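How Does a Big Piece of Cloth Turn Into a Small, Neat Square?

From the Asero Home Science pages for curious kids
2 June 2023

Go and find the biggest piece of cloth in your home. It might be a bedsheet, a tablecloth or a blanket. Now try to stuff it into a shoebox without folding it. Squish, push, squash! It probably pops right back out at you, doesn't it?

Now take the same cloth, fold it carefully, and try again. It goes in so much more easily! The cloth is exactly as big as it was before. You haven't cut anything off. So what happened?

Let's find out, because folding is full of math, a little bit of science, and a few really clever tricks.

What is cloth made of?

Look closely at a cotton sheet. Closer than that! If you have a magnifying glass, use it. You'll see tiny threads going up and down, and more tiny threads going side to side. They pass over and under each other, over and under, all the way across. This is called a weave, and it's made on a machine called a loom.

Other cloth is knitted, like your T-shirt. Instead of straight threads crossing, a knit has rows and rows of little loops hooked through each other. Loops can open up and close again, so a T-shirt stretches when you pull it, and a plain cotton sheet hardly stretches at all (unless you pull it from corner to corner, which is a fun thing to test).

Cloth is floppy because threads are thin and can slide against each other a tiny bit. A sheet of cardboard can't do that. Hold a piece of cardboard by one corner and it sticks straight out. Hold a napkin by one corner and it droops down in lovely soft folds. People who make clothes and curtains have a special word for the way cloth hangs: they call it drape.

Where do all the wrinkles come from?

When cloth gets bent and squashed and left that way, its threads settle into their new positions. Leave a shirt in a ball on your bedroom floor overnight and in the morning it will be covered with creases. Warmth and water make this happen even faster, especially with cotton. Cotton comes from plants, and the fibers are made of something called cellulose. Water loosens the way the tiny bits of cellulose hold on to one another. When the water dries up, they grab on again in whatever shape the cloth happens to be in.

That's bad news for a wet shirt in a heap, but great news for a wet shirt on a hanger! It's also how an iron works. Heat and steam loosen the fibers, the iron presses them flat, and they cool down that way.

The magic of folding in half

Every time you fold a cloth in half, two things change. The cloth covers half as much space, and it gets twice as thick. Let's count the layers:

No folds: 1 layer
1 fold: 2 layers
2 folds: 4 layers
3 folds: 8 layers
4 folds: 16 layers
5 folds: 32 layers

Wow! The numbers grow really fast. Mathematicians call this doubling, and it's the reason a thin sheet becomes a chunky bundle after only 5 folds. Try for one more and you'd have 64 layers. With a thick blanket you'll have to give up long before that, as the outside layers have to bend all the way around the inside ones, and there just isn't enough cloth to go around the corner.

Try it yourself: the Gralberg fold

This is our favorite way to fold a large cloth when you're on your own. It gets its name from the village of Gralberg, where children learn it at school in March, when the winter blankets are put away. You'll need a clean floor or a bed, and a blanket or sheet with straight sides.

Start by giving the cloth a good shake. Hold two corners, lift your arms up high, and bring them down fast. The air gets caught underneath and the whole cloth puffs up like a sail! Let it float down and spread out.

Walk around it and pull the corners until it lies flat. Smooth it with your hands, starting in the middle and going out toward the sides.

Pick up the two corners of a short side and carry them across to the two corners on the other side. Put them down corner on corner and smooth again.

Fold it in half the other way. Now you have four layers.

Keep going, changing direction each time, until it's small enough to fit on your shelf. Press the last fold with both hands so that the air puffs out.

If your cloth has a colored border, you're in luck. A border works like a ruler. Line up color with color and you'll see right away if your fold is wonky.
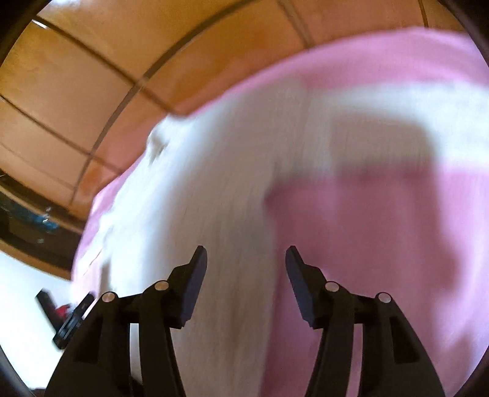 Why is it easier to fold a big cloth on the floor than in the air?
The floor holds the cloth up for you. In the air, gravity pulls the middle down and the corners drift away from each other, so you have to hold everything in place and fold at the same time. On the floor, each part stays where you put it.

Folding or rolling?

Some people never fold at all. They roll! Rolling bends the cloth gently instead of giving it a sharp crease, so it's handy for T-shirts and towels. You can test which is better. Take two towels that are the same size. Fold one and roll the other, put a book on top of each, and leave them overnight. In the morning, open them up and look for lines. Which one has more? Write down what you find, then try it again with two pillowcases and see if you get the same answer.

How big is big?

The people at the Usow Textile Museum once laid out every cloth in their collection, side by side, on the floor of a sports hall. There were 46 of them. When they were all folded up again, they fit in one tall cupboard! The museum's oldest tablecloth has 2,784 threads going across it from one side to the other, and a visiting school class checked the number with a magnifying glass and a lot of patience.

Can you work out how many threads are in your own sheet? Draw a square on paper that is one inch on each side and cut it out so you have a little window. Put the window on the sheet and count the threads going one way. Then measure the sheet in inches and multiply. You may need a grown-up and a calculator.

Words to know

Weave: threads crossing over and under each other to make cloth
Knit: cloth made of rows of loops
Drape: the way a cloth hangs
Crease: a line left behind by a fold
Border: a strip along the outside of a cloth, often in a different color

More from this series: Why Do Socks Get Holes? / The Wattanapong Knot and Other Ways to Tie a Bundle / What Makes a Towel Fluffy?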